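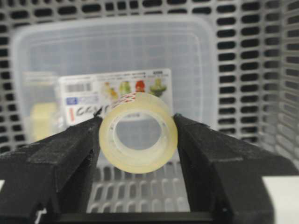

Matchday Kit Care: Laundry and Boot Tips From the Novine Touchline

By Vusumuzi Ngubane

Wednesday, April 5, 2023

We play on clay at Novine, and anyone who has washed a white away jersey after a wet Saturday there knows what I'm up against. I've been doing the team wash for years and I still love it when a shirt comes up bright again!

Mud first
Let it dry. I know, it's tempting to throw the whole bag straight in, but wet mud just spreads. Hang everything over the fence or the shower rail, then knock the dirt off with a stiff brush before it goes anywhere near the machine.

Grass stains
Rub in a little liquid detergent, wait half an hour, rinse cold. For old stains I mix white vinegar and water, half and half, and leave the knees of the shorts soaking in it overnight. Never with bleach in the same bucket, please.

Printed numbers
Inside out, cool wash, no dryer. The old Skarov away shirts lost half their numbers one July when a very kind parent tumble dried the lot on high. If you have to iron, put a tea towel over the print and keep the iron moving.

Boots
Take the laces and insoles out and stuff the boots with newspaper. Change the paper after 2 hours (the first lot will be soaked) and keep them well away from the radiator, which cracks leather badly. An old toothbrush is brilliant around the studs. A dab of petroleum jelly on the threads of screw-in studs means you'll get them out again next season.

Shin guards and gloves
Warm water, a squirt of dish soap, good scrub, dry in the shade. Keeper gloves want a gentle squeeze and no wringing – the foam tears. Our keeper at Nel dampens his palms before kickoff too, and swears the grip is better.

The bag itself
Everybody forgets the bag! Turn it out, wipe it with soapy water and leave it open overnight. A spoonful of baking soda in an old sock takes care of the smell.

Next time I'll get into goal nets, and how we patched the big hole in ours before the Fandum game.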